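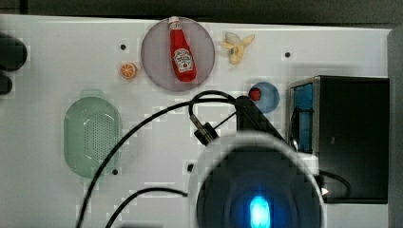

Home | Talks | Notes | Contact

Speaker notes: Bench rules for tabletop manipulation
Jeanine Jacobs, August
4 min read

Slide 1. Scope. One arm, one table, light objects. Fenced industrial cells have their own standards and are out of scope. I wrote these rules for the Doltbridge bench and the Pernico group adopted them with small changes.

Slide 2. Before power. Walk the table edge. Check that the base is tight and the stop button is within reach of the seated operator. Read the object list aloud and compare it with the table. (Pause. Ask who keeps a written list.)

Slide 3. Cables. Most of our stoppages were cable faults. Leave enough slack for full wrist rotation, then run the wrist through its limits at 20 percent speed and watch the loops. 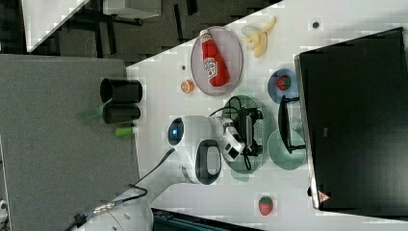

A loop that clears the table at one pose can drag over a dish at another, so the check covers the lowest reach as well as the home pose. Strain relief goes on the arm side of every connector. Tape is a temporary fix – log it as one.

Slide 4. Objects. Keep the set fixed for a whole run. Replace a damaged item between runs, never during. Record the start layout before the first motion. If an item leaves the table, stop, note the trial as void and reset.

Slide 5. Speed. 35 percent of rated speed is the ceiling with a person at the table. Balogh asked for more and did not get it. Raising the limit needs a second signature.

Slide 6. Logs. One line per trial: start layout, result, stop reason. The Wimeck template has 22 fields and people skip them. Ours has four.

Slide 7. Questions. If asked about force limits, refer to the arm manual – values differ by model. Template copies are at the front desk until Tuesday.

Previous | Next | All talks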